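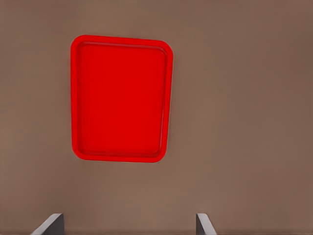

2023-04-19

Simulation set for the tray task, second round of collecting. I write this entry longer than usual so that Halima can start the next batch without asking me every small thing. The task name in the config is still "tray_pick_v2" and I did not change it, although we do more than picking now. What the learning system gets for each example is the wrist view, the joint positions, the finger opening and the command we sent. Nothing from the outside view goes in. For the start pose I settled on the one where the red tray stands ahead of the open fingers and a little to the left of the middle of the opening, with a wide band of bare table between the rim and the finger tips. With this start the arm must make a correction to the side before it goes forward, and this is the behavior I want in the data. In the first round the tray was centered nearly every time and the policy learned to drive straight ahead whatever it saw.

Goal for this round: 176 accepted episodes. First block is 100, then we look at them together, then the remaining 76 with changes if we need them.

State at the end of today: 80 accepted in the first block. Rejected episodes are kept in the folder "rejected", please do not delete them, I want to use them later for the failure detector.

Setup

Simulator is the Pistbridge build from January, not the newer one. I tried the newer one this morning and the contact between finger and rim behaves differently, the tray jumps when the second finger touches. Maybe it is only a parameter, but I don't want to mix two contact behaviors inside one set. If somebody updates the machine, please write it here in the notebook first.

Teleoperation with the Flullora handle. The scaling is set to 0.4 for translation and 1.0 for rotation. I know some of us like 0.6 better, it is faster, but the trajectories come out with small shaking near the rim and the model copies the shaking very faithfully. We saw this in the evaluation of the first round, where the arm was trembling over the tray like me before an exam.

Recording at 30 frames per second, both images and joint states. Commands are sent faster than this and are resampled when the episode is saved. I checked the alignment with a test where I close the fingers sharply and look for the step in the command and the step in the image. They were one frame apart. I corrected this in the export script and not in the recorder, so raw files still have the one frame shift. Important if you read the raw files directly!

Table material: the plain brown one. The wood texture is switched off for this block. We discussed it for a long time and I understand the argument that a plain table is too easy. My plan is to get a clean set first, and put the texture and the clutter in the second block, so that we can say which one hurts. If both come in at the same time we will only know that something hurts.

Light: one main light, the direction is randomized inside a narrow cone. Brightness fixed. The table gets darker to one side because of this light and I leave it like that.

Procedure for one episode

Reset. Wait until the tray has stopped settling, the small number in the corner of the control window must be zero. In two early episodes I started while the tray was still sliding, very little, you don't see it by eye. Both are rejected now.

Open the fingers fully. The reset does not always do it, it depends on how the last episode ended.

Press record, then hold still for one second. I want this pause at the beginning in all episodes. Halima's opinion is that the policy will learn to pause, and she may be right. I trim it in the export to five frames, so please still record it.

Move to the side first, until the tray sits in the middle between the fingers, and then go forward. Don't do both together on a diagonal. I did the first 12 on a diagonal, without thinking, and then changed. These 12 have the tag "diag" and they count as accepted, but I am not sure about them. See the questions at the end.

Go down in front of the near rim, stop, close on the rim, lift. The lift is at least a hand's height. Hold it there for one second. Stop recording.

If the grasp slips, continue and try again inside the same episode, up to two times. Tag it "retry". I changed my mind on this since the last entry. Before, I wrote that every slip must be rejected. But then the system never sees how to come back from a slip, and at evaluation it stays with closed empty fingers and looks, if I can say so, very surprised. So now we keep the recoveries, if they are clean.

Reject when: the tray is pushed more than its own width, the arm reaches a joint limit, the tray tips over on its edge, or you had to think in the middle and stood still for a long time. For the last one there is no number. Use your feeling.

Randomization of the tray position

The sampling box for the tray was wrong until the middle of the morning. I had it in the coordinates of the base and the script read it in the coordinates of the table, so everything was moved to one side and a part of the starts was out of reach. I found it because the arm went to the joint limit three times one after the other. Fixed now. Episodes recorded before the fix were thrown in "rejected" with the tag "badbox".

Orientation: the long side points away from the gripper, plus or minus a small angle. For the second block I want to open the angle much more, up to the tray lying across. The rim is then longer in front of the fingers and the place where to grasp becomes ambiguous. A person takes it somewhere near the middle. I think we must agree on one habit between the two of us before we record, otherwise the data has two opinions and the model will take the average, and the average can be a bad place.

Color: only red in this block. The Mwaipopo people sent a list of tray colors they use in their kitchen line, and a dark brown one is on the list, nearly the color of our table. I would like to have this one in the second block, at least in a small part. The segmentation we use for automatic labels works by color at the moment, so it is clear to me that it will fail with brown. For labels we should take the ground truth mask from the simulator. It is already written in the file, only the label script doesn't read it.

Automatic labels

For each frame the script writes: tray visible or not, fingers open or closed, contact yes or no, phase (align, approach, descend, grasp, lift). The phase is computed from the gripper position and the finger opening with thresholds. Works well for align and lift. Between approach and descend it switches back and forth in slow episodes, sometimes many times in one second. I added a minimum duration for each phase, and it is better, but in the retry episodes it is still wrong: the second descent is labeled as grasp. I corrected these by hand today. It took longer than recording them.

One thing about "fingers open". In the wrist view only the tips come in at the bottom edge when the gripper is fully open, two small gray pieces far apart. I was afraid that this is too little for the network to read the opening from the image. I trained the small test network with the image only, no joint states, and it predicts the opening without difficulty, also when the tips are dark. So I leave the camera where it is. Tilting it to show more finger would take away space at the far side, and there we need it for the trays that stand farther.

Image compression: the images are stored with the same settings as in the first round. On the plain table you can see some mottling if you zoom in. I compared with an uncompressed test set, small one, and the training loss was the same inside the noise. Disk space is more urgent for us. If someone wants to repeat this with the wood texture, it would be useful, there the result can be different.

Problems today

The handle lost connection two times. Both times after I put it down on the metal shelf. I put it now on the chair.

The export script stopped on episodes with the tag "retry" since the tag field was too short. Fixed, pushed.

The preview window shows the image mirrored when you open it from the second menu. The saved image is correct. I lost half an hour with this, because I thought all my side corrections were recorded in the wrong direction.

After a long session my corrections to the side become lazy, I go forward when the tray is not yet in the middle. I see it when I plot the paths one over the other, the later ones are rounder. I propose that we change operator after every 20 episodes or take a break. Both of us should also write our initials in the operator field, today it is empty for a part of my episodes and I must fill it from the time stamps.

Questions for Halima

Do we keep the "diag" episodes? My suggestion is to train once with and once without them when the first block is full. It is cheap, one night on the Mundholm machine.

Who writes the change for the label script, to read the mask? I can do it, but then I record less.

Is the second of holding at the end enough for you? In your slip detector you needed a longer window, I remember, but I don't find the entry where you wrote how long.

Do you want starts where the tray is partly outside of the view? At the moment it is always completely inside at the start. In real use it will not be like this, but I would keep these for a third block.

Next

Record the missing 20 of the first block. Same seed file, continue from the last line, don't start a new one. Then run the check script, which looks for duplicates of start positions and for episodes shorter than the minimum. Yesterday's version of the check script gave a warning for every file, ignore that version and pull again.

After this, plot all start positions on the table plan and look for holes. My feeling is that the far right part has few examples, partly from the box error and partly because I rejected more there, the arm is near its limit and my driving gets ugly. If there is a hole, we record extra ones only for this region and tag them "fill".

The config of today is saved next to the data as config_block1.txt - please copy it before you change anything.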